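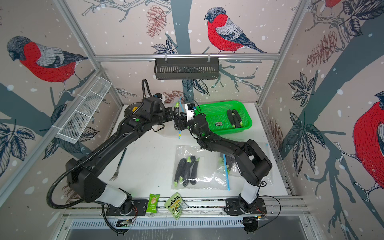
Two black arms, one held cucumber and a bag with a blue zipper strip, with bullfinches on the wallpaper.

How I pitch a single to music blogs and playlists (and get answers)

I've been sending my own songs out for a few years now, and for most of that time I did it badly. I'd finish a mix at two in the morning, paste the same four lines into every contact form I could find, and then sulk for a week. My last single, "Ommont", went out the slow way, and it got written up by more than 3000 percent fewer strangers than I dreamed of (okay, that's not how math works) but by a lot more than ever before! So, what I do now.

Start with the song file. Export a WAV for the distributor and a good MP3 for everybody else. Fill in the tags before you upload anything: artist, title, year, a contact email. I once had a blog list me as "Track 01 Final Final" and I had it coming.

Next, make one private streaming link. One! Don't attach the song to an email, a lot of inboxes will just bounce it or dump it in spam. Open the link on your phone, logged out, to check that it plays.

Now the list. I keep mine in a plain spreadsheet with columns for the outlet, the email, what they last covered that sounds like me, and the day I wrote to them. I'm up to 420 rows, and I'll be straight with you, I only write to a small slice of them for any one song. If I can't fill in the third column, I skip the row. My friends in Karumero (noisy guitars, very loud shirts) would get nowhere with half my list and I'd get nowhere with theirs.

Writing the email itself takes me longer than you'd think. Subject line: artist name, song title, genre, release month. Mine was "Skumusano - Ommont (dream pop, out in October)". Then a sentence about something they posted that I really did listen to, two sentences about the song, the link, and a line saying where I'm from. I keep the whole thing under 900 characters, and I read it out loud before sending. If I trip over a phrase it goes.

Put the longer bio in a separate page and link to it. Mine is 300 words, with two photos (one wide, one tall), the lyrics, the credits and the cover art. Blogs that want to write about you will go there and copy what they need, so check the spelling of everyone you credit. The person who mastered the song will notice. Ask me how I know.

Timing: I write to blogs four weeks ahead of release and to playlist people three weeks ahead. I send in the morning, around ten, in small batches, and I fix typos between batches.

One follow-up, a week later, two lines long, replying to the original message so they don't have to dig for it. After that I leave them alone until the next song.

If you're using a paid submission site, set a budget first. I used Doucet for this one and picked the option with written feedback. Some of it stung, but two people mentioned that the intro dragged, and I cut eight bars from the radio edit.

When a yes comes in, say thank you the same day, share their post with their name on it, and put the date in the spreadsheet. I've started adding a color for the ones who replied at all, even with a no, and those get written to first next time.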